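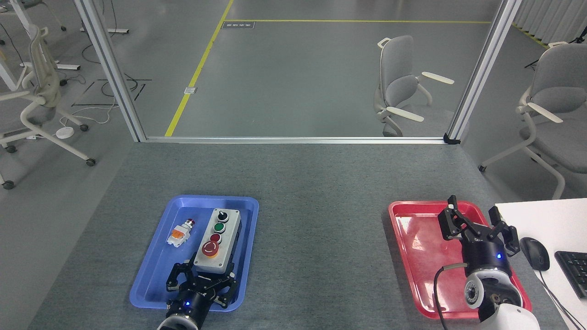 Home | Forums | Controls & Wiring | Pilot Devices | New posts | Log in

We use cookies to keep you signed in. Accept | Manage

Thread: Order of devices in a four-hole control station

millwright_dan
I'm standardising the pendant and bench stations in our shop. The current pattern is a light grey four-hole enclosure, all devices in a single column: black rotary selector at the top, green push button, red push button, then the red mushroom-head e-stop on a yellow base at the bottom. Sitting on a bench, that puts the e-stop nearest the operator.

Two questions. Is there any good reason to put the e-stop at the top instead? And is anyone still fitting a spare red button in the kit tray with each box, or do you draw from stores when one fails? I've been keeping one loose spare with each station and my supervisor thinks it's clutter.

ohmslaw_kev
Bottom is fine for a bench or desk station. Your palm gets there first without passing over the start button. On a wall-mounted station I'd want to look at the height before agreeing.

Spares: draw from stores. Loose devices in trays get contaminated with swarf and then somebody fits them.

r_ebihara
I'd disagree with Kev on the spares. We keep two shallow plastic trays per bench, blue for the work in progress and red for anything rejected or awaiting test. The spare lives in the blue one with the box it belongs to. If the red tray is empty at the end of shift, the bench is clear. Contamination hasn't been a problem because the trays get wiped out at changeover and the bench itself is covered in grey fabric, so nothing rolls and the enclosures don't get scratched.

As for the order, yours matches our drawing. Selector furthest from the operator, as it's the device touched least.

Riku Ebihara
Altley panel shop

ohmslaw_kev
Fabric on an electronics bench? What about static?

r_ebihara
No electronics at that bench. Contact blocks and enclosures only. Anything with a board in it goes to the other room, which has a proper dissipative mat.

tinnedcopper
Fabric also hides strands. I found a 6 mm offcut of stranded wire inside a contact block last August and traced it to a cloth-topped bench. Rubber matting in a light colour is a better choice. You can see what's on it.

millwright_dan
Noted on the matting. Back to the spare for a moment: the ones we hold have a red cap, a silver collar and an orange and white body. The collar is what goes missing. If the button is stored loose on its side in the tray, it takes a knock and the collar backs off. Does anyone bag them?

tinnedcopper
Bag them. Zip bag, label with the contact arrangement. A red head tells you nothing about what's behind it. We had a batch of 100 come in where the heads were right and the blocks were all normally open. On a stop button that's a fault waiting for a bad day. Check with a meter every time, including new stock.

gantry_lou
We went through this with the Cemari enclosures. The four-hole version has its knockouts at a tighter pitch than the three-hole, and a 40 mm mushroom head ends up very close to the button above it. With gloves on, people hit both. Hitting both is harmless when the neighbour is the red stop. If the neighbour is green, you have a problem. So the order in the original post is correct for a second reason: stop sits between start and e-stop as a buffer.

ohmslaw_kev
Fair point. I still don't like a selector and a start button adjacent. An operator changing mode can brush the green.

gantry_lou
Use a flush green and an extended red. Ten minutes' work with the right collars.

millwright_dan
Ours are plain buttons all the way down. I'll price flush greens. The Aoki catalogue lists a guarded version but the lead time is poor.

r_ebihara
Before you order, measure panel thickness. We bought 101 guarded heads from Zimomon and the thread was too short for the enclosure lid with the gasket in place. They work without the gasket, at which point you've lost your ingress rating.

tinnedcopper
One more on layout. Whatever you choose, put the same column on every station. I've worked at a site with both arrangements and the maintenance crew reached for the wrong end regularly. The argument about top or bottom matters less than having one drawing.

ohmslaw_kev
Agreed on that. Not on the loose spares.

millwright_dan
Decision for now: column stays as is, e-stop at the bottom, flush greens on the next batch. Spares bagged and labelled, one per station. I'll trial rubber matting on one bench and leave the fabric on the other until it wears out. Drawing goes out for comment 28 December 2021, so most people will read it in January.

gantry_lou
Add the legend plates to the drawing while you're in there. Selector positions especially. A bare rotary on an unlabelled box gets turned by everyone who walks past.

1,277 views | 14 replies | Share (3)

Previous thread | Next thread | Back to Pilot Devices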